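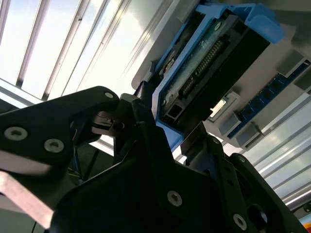
Figure 4. Hard drive in its blue caddy.

4.1 Before you start

This section covers taking the hard drive, memory and processor out of a desktop tower and putting them back. It applies to towers with the drive in a blue plastic caddy and the memory slots beside the processor socket. For slim cases, see the Jindent supplement.

You will need:
Phillips screwdriver, size 2
Parts tray
Lint-free wipes
Thermal paste
Wrist strap

CAUTION: Shut the computer down and unplug the power cord before opening the case. Hold the power button in for 14 seconds to drain what is left in the supply.

CAUTION: Do not open the power supply. If it is faulty, replace the whole unit.

4.2 Setting out the parts tray

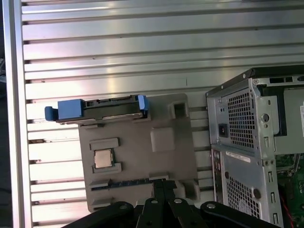
Urnitside Workshop, Desktop Repair Group

The tray has a place for each part. Set it flat on the bench, next to the case.

1. Lay the drive caddy along the top edge of the tray. The blue lever tab on the caddy can hang past the side of the tray.
2. Place the processor in the holder between the raised ridges, with the metal heat spreader facing up.
3. Lay the memory module lengthwise in the long groove.

Note: Do not stack parts. If you take out more than one memory module, put the extras in antistatic bags and write the slot number on each bag.

4.3 Removing the parts

1. Lay the tower on its side and take off the side panel. Put the panel screws in a cup.
2. Clip the wrist strap to bare metal on the case.
3. Unplug the data and power cables from the drive. Pull on the plugs, never on the wires.
4. Release the caddy and slide it out of the drive cage.
5. Open the latches at the ends of the memory slot and lift the module straight up.
6. Remove the cooler and wipe the old paste off the processor.
7. Release the socket lever, raise the retention frame and lift the processor out by its edges. 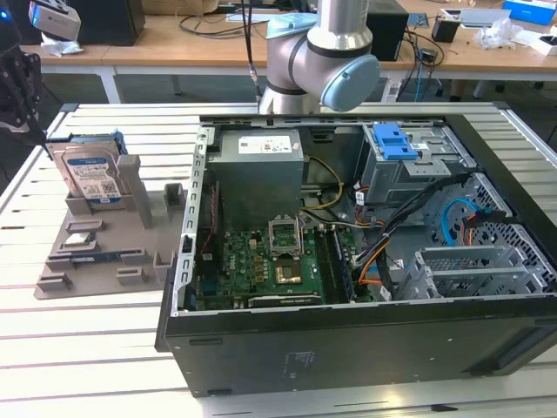
Figure 6. Tower on its side, panel off, retention frame raised.

4.4 Refitting

1. Match the corner mark on the processor to the mark on the socket. Lower it in without pushing.
2. Close the retention frame and lock the lever.
3. Apply fresh paste and refit the cooler.
4. Press the memory module down until the latches close.
5. Slide the caddy in until it clicks, then reconnect the drive.
6. Move loose cables away from the fan before you put the panel back.

Note: If the computer does not start, reseat the memory first. If it still does not start, go to section 5.

Corrections to this section go to Hemant Thakur. Last revised Tue 30 May.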